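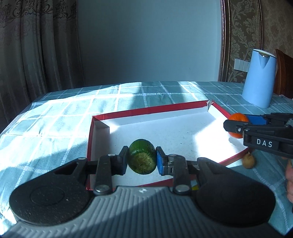 Unit 4: Receiving and Storing Fresh Produce

Food Service Operations - Course Handout
Last updated: August

4.1 Respiration after harvest

Fruits and vegetables continue to respire after they are picked. Stored sugars and acids are consumed, oxygen is taken up, and carbon dioxide, water vapor and heat are released. The rate depends on the commodity and on temperature. For most crops a rise of 10 degrees C doubles or triples it within the normal storage range.

Winter squash and citrus respire slowly. Sweet corn, asparagus and broccoli respire quickly and lose quality within days at room temperature. Bulk loads of fast-respiring crops must be cooled before stacking, as the heat they produce will otherwise stay in the center of the load.

4.2 Climacteric and non-climacteric fruit

Climacteric fruit shows a peak in respiration and ethylene production during ripening and can ripen off the plant. Apples, bananas, tomatoes and avocados belong to this group. Non-climacteric fruit does not sweeten to any useful degree after harvest. Oranges, lemons, grapes and strawberries belong here.

Peel color is a poor guide to maturity in citrus. Green pigment breaks down in cool nights, and a fully mature orange grown in a warm climate may keep a green rind. Use the ratio of soluble solids to acid instead (see lab sheet 2, Zelter method).

4.3 Surface defects

Sort defects by effect on storage life.

Cosmetic: russeting, healed scars, ground spots on squash and melons. The tissue is dry and closed. Accept unless the buyer's grade says otherwise.

Progressive: open cuts, punctures, soft bruises, water-soaked areas, visible mold. Reject or use the same day after trimming, if the item is suitable for trimming.

A rough brown patch may fall in either class. Press beside the patch with the thumb. Firm tissue up to the margin points to a healed surface; any give means the item should be cut and checked.

4.4 Worked example: receiving count

The Heffernan kitchen receives 70 boxes of mixed produce. On inspection, 34 are accepted without remarks, 23 are accepted with cosmetic defects noted, and 11 contain progressive defects. The remaining two are short weight.

Progressive defect rate = 11 / 70 = 15.7 percent
Total accepted = 57 / 70 = 81.4 percent

The Drakell supply contract used in Unit 3 sets a limit of 10 percent for progressive defects. The delivery fails - a claim must be filed before the boxes are moved to storage.

4.5 Reading for next unit

Plirnberg course packet, sections on chilling injury and relative humidity. Bring the completed receiving form.

Shares: 23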